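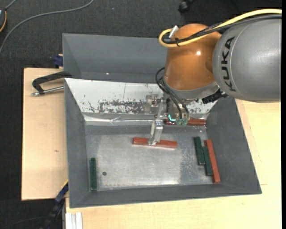
According to Maysoun Mahasneh, the worst thing you can do with a bin picking program is to trust it on the day it first works. She repeats this to new colleagues so often that they finish the sentence for her. At Erkevach, where she leads the planning software, a first success is written in the log and then everybody goes back to reading the code.

We spoke on July 8, 2024, partly in her office and partly beside the cell, because she prefers to talk while a test is running. Her group writes the layer that sits between the camera and the robot controller. It takes a list of possible grasps, decides which one is worth trying, and plans a path for the arm that does not touch the walls of the bin. The product is called Nostau. The version I saw was still the internal one, and the colour of the buttons was, in her words, "not a decision of any adult."

I asked first why picking bars out of a bin is still a subject for research. People outside the field suppose that it was finished many years ago.

"For one kind of part, with a fixed position, yes, it is finished," she said. "But when the part is long and the bin has walls, the question changes. The camera gives you a beautiful grasp in the corner. The score is high. Then you ask the planner, and the planner says the wrist cannot go there, the hoses will rub on the wall. So what is this high score for? It was a score for a gripper with no arm behind it."

This is the centre of the work in Nostau. In the older system, perception ranked all the grasps and gave the list to the planner, which tried them one after another from the top. When the first candidates were impossible, the arm stood and waited. Mahasneh showed me a trace from March in which the planner rejected 21 candidates before it found a path. The pick itself was without any problem. The thinking before it was the expensive part.

The new version asks about reach much earlier. A small module keeps a table of wrist directions for each region of the bin, computed once when the cell is set up. A grasp that falls outside the table loses most of its score before it is passed on. It is not removed completely, and on this point there was a long disagreement in the team.

"I wanted to remove them," she admitted. "It is clean. You have less data, less noise. My colleagues said no, the table is coarse, you will throw away good picks near the border of two regions. We tested both ways and they were right. I was in a bad mood for one afternoon."

The test set for that comparison had 353 recorded bins, and each one is replayed in simulation every night. I was surprised that so much weight is given to recordings, when a real arm is available only a few metres from her desk. She answered that the arm is needed for other things. The simulation says if a path exists and how long the search takes. It says very little about what happens when the finger meets the metal.

"Contact is where we are still honest beginners," she said. "A bar rolls a little. Or two bars lie against each other, and you push one and the other goes also. We have a model for this. It is a polite model. The bars are not so polite."

The cables are another place where the software and the real cell do not agree. A robot arm in a planner is a chain of smooth solid bodies. On the real machine there are hoses for air, a sensor cable, a connector standing out at the side, and all this moves when the wrist turns. Her group tried to simulate the bundle as a flexible body and gave up after some weeks, because the planning time became too long to be useful. Now they draw a thick envelope around the last joints and forbid the arm to turn the wrist past a limit which is chosen by a technician, by eye, when the cell is commissioned.

I asked if it is not strange that such an advanced planner depends on a number chosen by eye.

"Yes, it is strange. It is also the number which gives us the fewest complaints," she said. "I would like to compute it. We have a ticket for this. The ticket is older than some of the people in the team."

Then we came to the bin itself. In Nostau the bin is described by hand, in a text file with the inner floor, the angle of the walls and the height of the rim. Grewal, the integrator that installs most of the cells, has asked several times for a tool that would measure the bin automatically from the camera. A prototype exists. It works well on a clean bin and becomes confused by a worn metal floor, where the reflections make holes in the depth image. Mahasneh does not want to ship it before it can say by itself that it is confused.

"A wrong answer with high confidence, this costs a gripper," she said. "An answer which says, please, measure me with a ruler, costs ten minutes of somebody's time. I know which one I prefer to explain on the phone."

While we were talking, the test run had stopped, and she went to look at the screen. The planner had returned a path, the controller had refused it, and the message said only that a joint speed was too high at point 64. She scrolled for a while. The cause was a smoothing step that shortens the path after planning and does not check the speeds again when two points fall close together. She knew the problem already. A correction was waiting for review in the branch named Urkgate, where the team collects changes to the motion interface.

She told me that this kind of fault takes most of her week, and that the learning part, which visitors always want to hear about, takes perhaps one day of it. The network that proposes grasps has not been trained again since the spring. It is good enough, she thinks, and a better one would only give the planner more interesting ways to say no.

For the next release there are 2 items that she will not let go. The first one is a log that a technician can read without calling her, with the reason for each rejected grasp in plain words. The second one is a repeat strategy, so that after a failed pick the system tries something different and does not go back to the same bar with the same angle.

"It does this now," she said, and started the run again. "It is very loyal to its first idea. I have to review that branch before lunch."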